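3. Materials and Arrangements

3.1 The three items

The Tulluron word list contains nine English terms for where one thing is in relation to another: on, in, off, by, beside, near, next to, against and with. Earlier work with the list used cups, bowls and drawers, where a wall or a rim settles most of the answers before the speaker has to think. We wanted a support that leaves more room for choice, and so we used a round plate with a low rim. Speakers of English say both "on the plate" and "in the plate" for such a dish, although the second is less common in our region and some people reject it outright.

The plate is a pale purple. Two smaller items go with it: a red block and a flat, white, oblong piece. In the answer sheets these were called simply "the red one" and "the white one", so that nobody had to decide what the white piece was before answering. In the pilot held in April we had asked for a name first, and the naming took up more of the session than the placing did. Those answers are left out here. 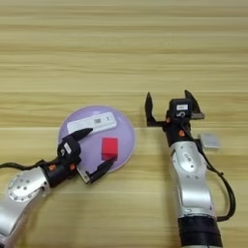

Color did most of the work of keeping the items apart. No two of them share a hue, and the white stands out well enough from the purple that none of the participants asked which item was meant. The tabletop is light wood with the grain running from side to side. We thought at first that the stripes might be used as a reference ("on the same line as the plate"), and two participants did answer in this way for one arrangement. Their wording was kept as given and coded under "other".

3.2 Support and contact

Terms such as on and off depend on what is holding a thing up. Terms such as near and beside depend on distance. The two can be pulled apart with very little effort: a block can leave the plate and still be close to it. The white piece served as an anchor. It stayed on the plate in all the arrangements reported in this section, and small changes in its angle were not treated as new arrangements. We did not measure the gap between the block and the rim in each case, and this limits what can be said about near as against next to.

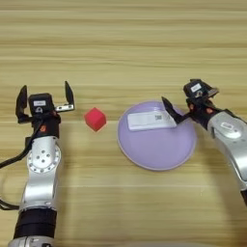

3.3 Arrangements used in the analysis

The Birkora coding scheme sorts arrangements by the support of the item being asked about. We used two of its classes. In the first, which we call shared support, the block and the white piece are both on the plate. In the second, split support, the white piece is on the plate and the block is on the table.
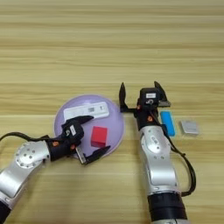 Figure 2a. Shared support. The red block is toward the lower right of the plate, with the white piece near the top.

For shared support the question "Where is the red one?" can be answered from the plate ("on the plate") or from the other item ("below the white one", "next to the white one"). Both were accepted. Where a participant gave both, the first was coded – the second was entered in a separate column and is not discussed further.

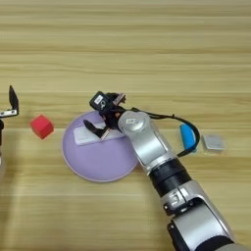 Figure 2b. Split support. The red block is on the wood to the left of the plate; the white piece is on the plate.

Split support gave a wider spread of terms. Left is open to every speaker, but it is not on the Tulluron list and was coded under "other" together with the answers about the grain. Haddadin, the older of the schemes we compared, has a class for side terms and would keep these answers in the main table. After coding, 102 answers remained for the two classes together. The counts by term are given in Section 4.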